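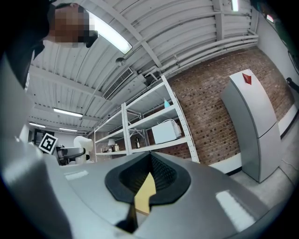 I've been trying to learn Latvian for 11 months now and my accent is still a crime. My teacher is Baiba Ots, who lives two floors down and charges me in banana bread (I got the better end of that deal, believe me). She's patient with the grammar, but when I get a long vowel wrong she leans in close until I fix it, and with the overhead lights bouncing off everything and that short dark hair coming at you from up above, you do sit up straight, same as anyone would with a person leaning in over them like that.

Anyway, November was noun month. Seven cases! I made flash cards, 39 of them, and stuck them all over the apartment, so now I can't get milk out of the fridge without declining it first. My cousin Lautaro came to stay for a weekend and left knowing the words for "door," "spoon" and "please don't touch," and he said them better than I do, the traitor.

What's helped most is the radio. I put on a talk station while I cook and let it wash over me, and last night I caught two whole sentences about road repairs. Road repairs! I was so thrilled I burned the onions.

Next up is verbs with prefixes. Baiba says to start with the ones for going places, so if you have a good trick for those, leave it in the comments.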